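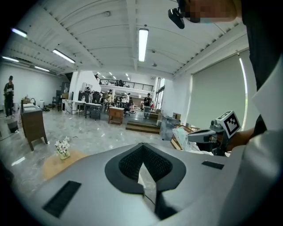
Pre-purchase inspection, hand-held gripper sets
Site: Trorkilwood, main floor
Inspected by: Lizeth Montoya
Date: 2025-07-06
Budget request: Semlow line 3681

1. Housings free of cracks – OK
Comment: Light scuffing on one set. Not a reason to replace.

2. Finger pads seated, no tears – OK
Comment: Order spare pads with the next sets. Sơn wants them on the same invoice.

3. Marker cubes tight and clean – RECHECK
Comment: One cube turns slightly by hand. Ask Trương if a locking screw is included in the quoted price.

4. Power strips and cables clear of walking paths – ACTION
Comment: Cables on the floor need covers wherever people sit and work at low tables. Covers were left out of the January budget. Add them now. 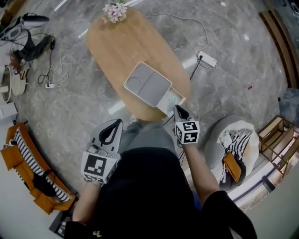

5. Seating suits the work height – ACTION
Comment: Low tables mean a lot of leaning forward. Price 2 adjustable stools before we buy any more tables.

6. Steps to raised platform marked – ACTION
Comment: Edge tape for both treads. Small cost, charge to supplies.

7. Room for more operators – OK WITH LIMITS
Comment: Yasaman Shirazi asked for 3 more sets. Furniture should move back first so that two people can pass each other. 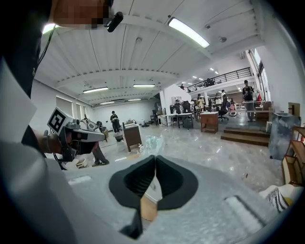

Main floor, looking toward the mezzanine and steps.

8. Quote on file – YES
Comment: $1,382 per set, shipping not included. Teófilo Ríos to confirm shipping before sign-off.

Result: approve purchase once items 3 and 4 are closed.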